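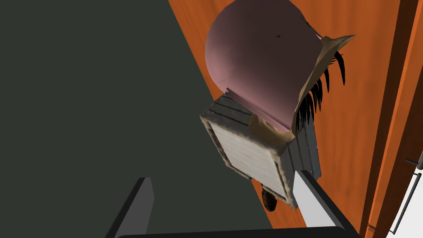 Simulated grasp, after lunch

We spent most of the afternoon at the Silwood warehouse, which was so much friendlier than I'd expected (there was cake!). New handling jobs get tried out in simulation first, wooden crates and odd shapes included, and two of the packers now help decide what the gripper practices on. They used to lift all day. Roughly 3,000 parcels go out per shift, and one woman told me her shoulders have stopped aching, though she does miss the chatter at the old benches. The training took 90 hours, all of it paid, and I'd happily have stayed for more questions.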